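4.2 Relaunch issues and the reading order problem

The second part of our material concerns the relaunch issue, which means a comic book that starts again from number one although the story before it has not really finished. In the Clultside line this happened so often that readers in our interviews used the word "season" for the period between two relaunches. We keep this word in the present section, because it is shorter than the publisher's own term and the readers understood it without help.

A relaunch makes a promise to two groups at the same time. To the new reader it says that no earlier knowledge is needed. To the old reader it says that all the earlier knowledge will be rewarded. Dubey calls this the double door, and we find the name useful, although in our view Dubey gives too much weight to the covers and too little to the recap page. The recap page is the short text on the inside of the cover which tells what happened before. It is often written by an editor and not by the writer of the story, and its tone can be quite different from the tone of the pages that follow.

We read the first issues of 8 seasons of the team title Jurkari and marked each place where the story depends on an event from an earlier season. These places were then sorted by how the dependence is handled. In the first type, the event is told again in dialogue. In the second type, a small caption box sends the reader to another issue. In the third type, nothing is said, and the reader either knows the event or passes over it. The third type is difficult to find by its nature, and two of the authors had to read the older seasons completely before we could agree on the marking.

The caption box was the usual method in the early seasons. It almost disappears in the middle ones, and then it comes back, but with a changed function. In the early seasons it answers a question that the reader may have. In the late seasons it often appears where no question exists, for example beside a joke between two members of the team. We think that the box has become a part of the style – a kind of colour that reminds the reader of older comics – and that it should be analysed as such.

The readers themselves did not complain much about missing information. From the 40 readers who took part in the interviews, most said that they enjoyed the feeling of arriving late. One reader compared it with moving to a new neighbourhood, where the people already have their quarrels. The complaints were mainly about order. When a crossover runs through several titles, the same day in the story can be told in three places, and the printed checklist does not always follow the order of the events. This is the case in the Brurkberg crossover, where the death of the team leader is mentioned in Jurkari before it is shown in the main book.
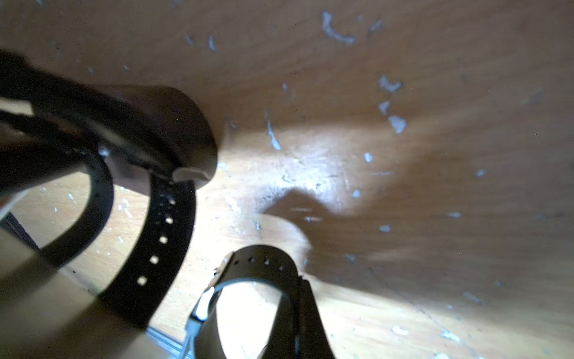
Figure 3. Black smartwatch on a wooden surface.

For such cases we separate the order of publication from the order of events, and both of these from the order in which a person really reads. The third order is the least studied. Several readers told us that they wait for the collected edition, and there the editor has already chosen one order for them. Others buy single issues and read them on the day of sale, so that they meet the death first as a rumour. It would be wrong to call one of these readings the correct one. The rumour has its own effect, and the next scenes of Jurkari, with the empty chair at the meeting table, seem to be written for it.

A limit of our method must be named. The interviews were held in August, shortly after the newest season had begun, and the opinions about it were still warm. We also had no access to the scripts, so we cannot say whether the order in the Brurkberg crossover was planned or was the result of a late book. The letters pages give some hints in the second direction, but letters pages are chosen by the same editors, and we use them with care in Section 5.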